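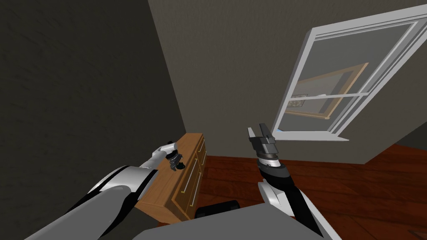
How long should you wait before deciding on a wall color? At least a week with a big sample on the wall, and longer if the room gets very different light in the morning and evening.

I got this wrong the first time. The back bedroom was pale yellow when we moved in, and I wanted it gone so badly that I picked a gray from a card at the store and had both coats up by the end of the next afternoon. At noon it was fine. At 8 p.m., with the lamp on, it was lavender. We lived with the lavender for two winters.

This March I did it again, slower. I bought four sample pots, three from Nestberg and one from Manninen, and painted each one onto a sheet of heavy lining paper. Paper is better than painting on the wall itself. You can move it next to the window, then into the worst corner, and the old color doesn't sit around the edges and confuse you. Leave a white border if you have a lot of white trim. Cut it off if you don't.

Two of the four were out by the second day. One went pink against the floorboards. The other was a nice color, but it was close enough to the hallway that it looked like a mistake.

That left a warm gray and a green so dark I had only bought it out of curiosity. My wife liked the green. I liked the gray. Kacper Malinowski from across the street, who painted houses for a living until his knees gave out, looked at both and said to stop looking at the sheets straight on and look at them from the bed, since that is where we would be. From the bed the green was much better.
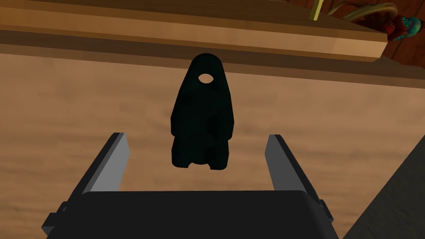 Dark green, close to black, with one small spot of white.

A few things about very dark paint that I wish I had read first.

It needs a tinted primer. I used white because I had most of a can left, and it cost me an extra coat. The store will tint primer toward your color if you ask.

It shows every touch-up. I nicked the wall with the ladder and dabbed the spot with a brush, and the dab dried shinier than the rest. In the end I rolled that whole section again from corner to corner. Keep your leftover paint, but don't expect to use it for small repairs.

It shows bad sanding too. The house is 103 years old and the plaster has been patched by everyone who ever lived in it. Under the yellow you couldn't tell. Under the green, with light coming in from the side, there was a ridge as long as my arm. I went back to it with filler and a sanding block and lost an evening.

Cutting in at the ceiling takes patience. I tried tape along the first wall and it pulled off flakes of old ceiling paint, so I did the rest by hand with an angled brush – slow, but cleaner.

We kept the gray as well. Three walls in green made the far end feel like a closet, so the long wall got the gray and the change happens in the corners. I stopped the green exactly on the corner line the first time and it looked wobbly, because the corner is wobbly. Moving the line a hair onto the gray side fixed it.

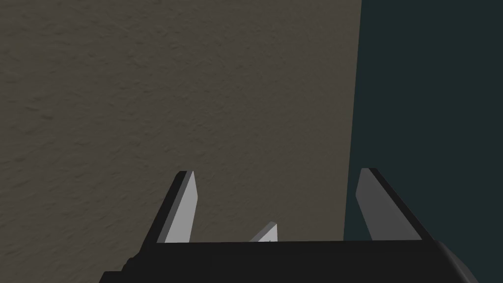

Brownish gray next to a very dark teal. The two get along.

Total spend was around 70 dollars more than I had planned, nearly all of it the extra green. The roller was a cheap Hulix one and it shed for the first few passes. Wrap a new roller in masking tape and peel it off before you start, and most of the fuzz comes with it.

The closet door is still yellow on the inside. I have enough gray left for it and will get to it when the weather is warm enough to keep the window open.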